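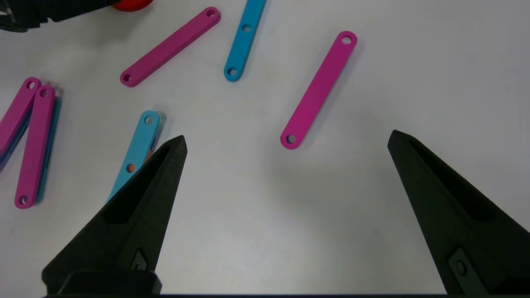 How to build words from plastic strips and arcs

By Gülizar Kılıçarslan

I do this activity with my learners every Friday, and in June I was asked by two other teachers to write it down. English is not my first language, and the letters of English were also once new for me, so maybe I explain some things more slowly than necessary. Please skip what you already know.

What you need

A set of flat plastic strips with small holes at the ends, and some curved pieces from the same set. I use the Jarkitz box, but any building set with straight pieces and arcs is fine. You need straight pieces in more than one color. You also need a light table without a pattern, a piece of white card, a black marker, and something to make the card stand up. A full lesson for me takes 30 minutes with a group of 8 learners working in pairs. If you do it alone at home, it is much faster.

Step 1. Choose the word

Take a word of four or five letters. Before you decide, write it in capital letters and look which letters have round parts. Letters such as A, I, N, L, T, E and H need only straight strips. Letters such as B, R, P and D need arcs too, and the arcs are usually the first pieces to be finished in the box. My first word was BUBBLE, and this was a mistake.

BRAIN is a good word for the second or third lesson. It has two letters with round parts at the beginning, and after them three easy ones.

Step 2. Make the card

Write the word on the card with the black marker, only in capitals. Make the letters large, because the builder will look at them from a distance. Stand the card at the back edge of the table, in the middle. If it lies flat, it takes the space that you need for the letters, and people put pieces on it.

Step 3. Spread the pieces

Put the pieces on the table and spread them with your hand until you can see each one. They are thin, and when two of them lie across each other it is difficult to take only the lower one. Leave some free table around every piece if you can. To pick up a strip, hold it by its long sides near the middle. If you press on the end it turns away from you.

I do not sort by color before we begin. Some colleagues do it, and it is also good.

Step 4. Build the letters from left to right

Start at the left side and leave enough room for the whole word. For B, put down one straight strip for the back of the letter. Then add two arcs on its right side, one above the other, with the open side of each arc to the strip.

For R, use one strip as the stem, one arc at the upper right for the bowl, and one more strip below the arc for the leg. The leg should go down and to the right. Many beginners place it straight down, and the letter can still be read, but compare it with the card.

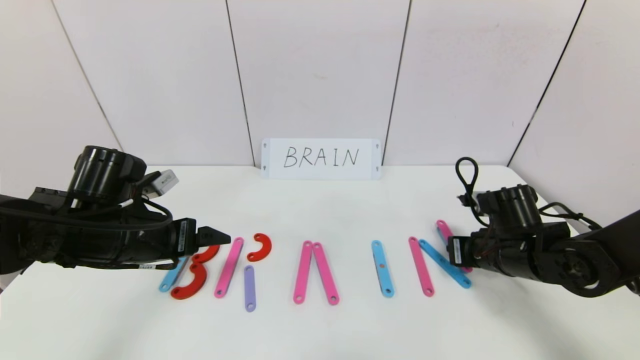
For A, take two strips and let them meet at the top. We leave out the small line in the middle. The strips in our set are all too long for it, and a long strip goes out on both sides and looks strange. Everybody could read the letter without it. If your set has short pieces, please use one.

The letter I is one strip, standing. It is the place where a child can rest a little.

N needs three strips: two uprights and one diagonal. Put the left upright first, then the diagonal from its top down to the right, and the last upright at the end. A different color for the diagonal helps very much. When all three are the same color, my learners often make something between N and H.

For the whole word you need twelve pieces, nine straight and three curved. Check this before the lesson, not during it.

Step 5. Look and correct

Go one step back from the table and read the word. Usually one letter is lower than the others or leans too much. Push it gently with one finger from the side. It is not necessary that all strips are perfectly straight.

If an arc does not stay where you want, see that it is not lying on the end of a strip. Lift it, move the strip a little, and put it back.

More words to try

Only straight strips: LINE, TALL, MILK, HAT.
With arcs: BIRD, PAPER, RAIN, DRUM.

For S, I use two arcs in opposite directions. For G, I still do not have a good solution, and if you found one, please write to me.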